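Wrist views, shadows and a classifier that learned the wrong thing

Posted 7/17/20

I have been meaning to write up the contact-phase work since May, when Shiuli Munshi and I stopped training on clean renders. The short version: a wrist-view classifier trained under flat ambient light does badly as soon as directional light is switched on, and most of the loss comes from shadow edges being read as part edges. The longer version follows, with the usual caveat that everything below is in simulation and I make no claim about hardware.

The task is narrow. Given one colour image from behind the fingers, the network labels the current phase as approach, straddle, contact or retreat. There is no depth channel and no joint state. We left those out on purpose, as the planner in Wiloseck already has joint state and we wanted a signal that would disagree with it when the kinematic model was off. Agreement between two estimates that share an input tells you very little.

The scene generator is Brarkomus, which is Shiuli's. It takes an assembly, a light direction and a gripper pose, and renders from a camera fixed behind the gripper. The first dataset, which I will call the flat set, had 1,000 images with soft ambient light only. The second used the same sampling of poses with a single hard directional source. After we removed renders where the near clipping plane had sliced into the gripper, 893 of the second set were usable. I trained on the flat set, tested on the hard set, then swapped them.
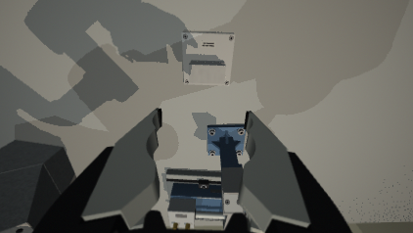
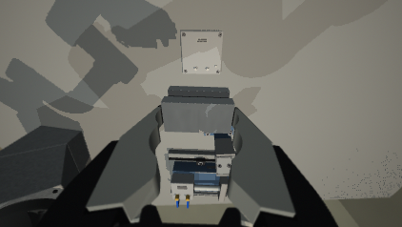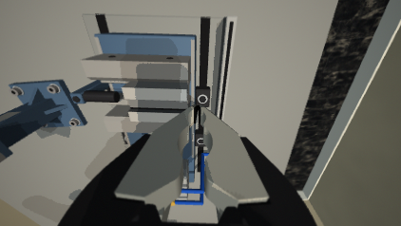
Simulated views from behind the gripper, looking out between the two grey fingers.

Training on the flat set and testing on the hard set, the network confused approach with straddle far more often than any other pair. Retreat was mostly fine. The confusion was not symmetric: approach was labelled as straddle, rarely the reverse. My first guess was that the network was using apparent finger spacing and ignoring the background, in which case lighting should not have mattered much. That guess was wrong. Occlusion maps (a grey patch slid over the image, recording the change in the output) put most of the weight on the region just beyond the fingertips. In the flat set, a strong straight edge there nearly always meant a part between the fingers. Under hard light, a shadow boundary does the same job.

Training the other way round, on hard light, gave a network that transferred to the flat set with only a small drop. I expected some loss in the contact class and there was a little. It was less than the variation between random seeds, so I am not going to interpret it.

Amparo Mateos suggested the obvious control, which I had skipped: keep the hard light but randomise its direction per image, instead of per assembly. In the hard set as first generated, every image of a given assembly shared one light direction, so the network could in principle memorise the shadow layout and use it as a position cue. We regenerated with per-image directions. Training took 20 epochs as before, and held-out accuracy fell slightly on familiar assemblies and rose on unfamiliar ones. I take this as evidence that there was some memorisation in the earlier run. The size of the effect depends on how the assemblies are split, and I have only tried 2 splits.

Some notes for anyone repeating this:

Shadow map resolution matters. At the lower setting the shadow boundaries were stair-stepped, and the network picked up on the stepping. We found this by blurring the test images slightly and watching the accuracy move more than it should have.

Keep the gripper colour fixed until the lighting question is settled. I varied both at once in an early run and could not separate the effects afterwards, so that run went in the bin.

Save the light vector with each image. I didn't the first time and had to re-render the lot.

The labels come from the simulator's own contact test, with a distance threshold between approach and straddle. That threshold is arbitrary. Moving it changes the headline numbers, although it did not change the ordering of the three training conditions in any run I have kept.

Next is the Khondokar arm model, which has a shorter wrist and so puts the camera closer to the fingertips. Shiuli is porting the camera mount now. I'll rerun the per-image lighting condition first and post the confusion matrices once the splits are fixed.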